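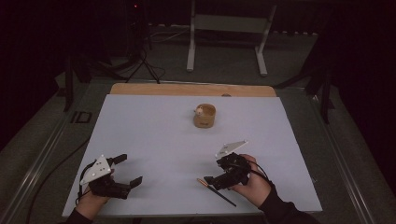 Hand-held grippers at a work table, with a small cup and a toy figure on its rim.

Picking up a cup is still hard work for a machine. At Zelley, a firm that wants robots to tidy kitchens and pack shelves, people do the chores first, holding the same jaws a robot would use. Each job is repeated until the software has enough to copy.

The Hunier project has gathered 1,203 runs so far. Its robot now puts a cup away in 96 tries out of a hundred, provided the cup is one it knows. Give it a new one and the score drops sharply. Clearing a small table takes around 20 minutes.

Shop work is closer. Marino, which runs nine stores, plans a shelf-filling trial in September. Folding sheets and washing pans will have to wait.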